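Dristora
Home / Finishes / Interior wood / Drekden 52 Hardwax Oil

Drekden 52 Hardwax Oil, Clear Matte
Sold by the can, 37 fl oz
In stock at Drenside warehouse
Data sheet revised 10/13/24

Overview

Drekden 52 is a one-part oil and wax finish for indoor wood surfaces that see daily use: table tops, benches, desks, shelves, counters away from the sink, and stair treads. It soaks into the upper layer of the wood and leaves a thin wax-bearing film at the surface. The film can be repaired in spots without stripping the whole piece.

The finish dries clear with a low sheen. Pale woods such as maple and birch warm slightly in color. Darker woods, walnut in particular, deepen by a clear step with the first coat and change little with the second. Order a sample sachet if the final color matters. Wipe it onto an offcut that has been sanded the same way as the work, and judge it after full cure.

Drekden 52 replaces the earlier Drekden Bench Oil. The two can be used over one another once the older coat has fully cured and been scuffed with a gray pad. Do not mix them in the can.

Specifications

Type: hardwax oil, solvent-borne, one-part
Color: clear
Sheen: matte
Can size: 37 fl oz
Number of coats: two on most woods, three on end grain
Application: lint-free cloth, white pad or short-nap roller
Thinning: not required
Recoat: next day
Light use: after two days
Full cure: ten days
Clean-up: mineral spirits
Shelf life, unopened: three years
Shelf life, opened: six months with the lid pressed down tight

Surface preparation

The wood must be bare, dry and free of dust, old wax and silicone polish. Any film finish has to come off completely. A varnish that looks worn through will often still hold in the pores, and the oil will dry patchy over it. A drop of water placed on the surface should darken the wood within a minute. If it beads, keep sanding.

Sand to 120 grit for floors and treads and to 150 grit for tops. Finer sanding closes the grain and reduces uptake. Customers who want a smoother feel should sand to 150, apply the first coat, and rub back lightly with a worn 320 sheet before the second. End grain is the exception and can be taken to 180.

Vacuum the surface, then wipe with a cloth dampened in mineral spirits. Do not use a tack cloth. The residue from some tack cloths slows drying - most often along the edges, where the cloth is pressed hardest.

Application

1. Stir the can from the bottom for two full minutes. The matting agent settles hard in storage. Do not shake.
2. Pour a small amount onto the surface and spread it along the grain. The coat should look wet but should not pool.
3. Leave for ten minutes, then wipe off all excess with a clean cloth. The surface should feel nearly dry to the hand.
4. Leave overnight with good air movement.
5. Rub back lightly, remove the dust and apply the second coat at half the amount of the first.

Coat both faces of any loose top. A board sealed on one side only will take up moisture unevenly and may cup. The underside needs a single coat.

Heavy coats are the usual cause of slow drying. If the surface is still tacky the next day, wet a white pad with a little fresh oil, rub the area until the sticky layer softens, and wipe dry. Do not apply heat.

Wear test

Two panels of European beech were coated at the Drenside workshop under Edem Asante and run on a reciprocating rub tester with a dry felt block. The panel with two coats showed first visible burnishing at 3,521 strokes. The panel with one coat showed it at 1,237 strokes. Both were repaired by hand with a small amount of oil and a white pad. The results apply to beech prepared as described above and are not a guarantee for other woods.

Resistance

Water, one hour: no change
Coffee, one hour: no change
Cooking oil, overnight: no change
Red wine, one hour: faint mark, removed by spot repair
Alcohol-based cleaner: dulls with repeated use
Acetone: not resistant
Hot pans: not resistant, use a trivet

Fittings and hardware

Drill all holes before finishing and run a little oil into each one with a cotton swab. Mount metal feet, rails and brackets only after full cure. Parts that are clamped down early can print into the wax, and the mark has to be sanded out. Bare steel in contact with oak should be isolated with a nylon washer - damp oak stains black around iron.

Care

Dust with a dry cloth. For general cleaning use a damp cloth with a few drops of mild soap, then wipe dry. Avoid scouring powder, microfiber pads sold for glass, and furniture sprays containing silicone. Renew the top coat when water no longer beads. On a desk this is normally a yearly job. A shop bench may need it each October and again in spring.

Safety

Cloths wet with oil can heat up and catch fire on their own. Lay them flat outdoors to dry or soak them in water in a closed metal container before disposal. Keep the can away from open flame. Ventilate the room during use and for one day after. Wear nitrile gloves. Keep out of reach of children.

Ordering and shipping

Cans ship by ground only and cannot be sent to post office boxes. Orders of four cans or more go out in a divided carton. Opened cans are not returnable. Sample sachets are limited to three per order.

Related products

Arthur White Pads, pack of five
Arthur Lint-Free Cloths
Drekden Wood Soap
Drekden 52 Sample Sachet

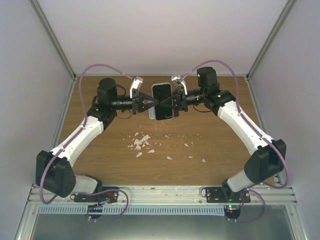
Wooden tabletop with gray aluminum rail at the front edge.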